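Wood that gets used

Clestero sells refurbished wooden toys and tables to nurseries, and its founder has firm views about paint. We spoke to her on 26 July 2018.

She started in March with 77 second-hand blocks and one table. "People wanted to know if I'd repaint everything," she says. "I don't. A block with scratches on it has been played with, and children pick those up first."

The tables are a different matter. She likes tops made from long strips glued side by side, with the pale and darker bands left showing. "You oil it, you leave it a day, you oil it again. I wouldn't put varnish on one."

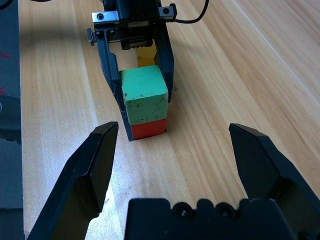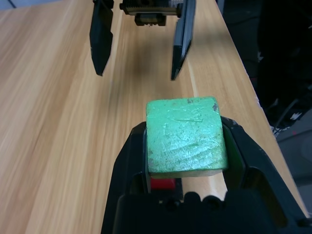
Green is the colour she is asked for most, usually by parents who remember a set from their own childhood. She will touch up a bare edge if a customer insists – it costs extra – but most change their minds.

Splinters are what she checks for. Each block is rubbed down by hand at the corners, and anything split goes in the stove. The next order is for 200 blocks, to go to a nursery in the spring. "I've got the green ones," she says. "I'm still short of yellow."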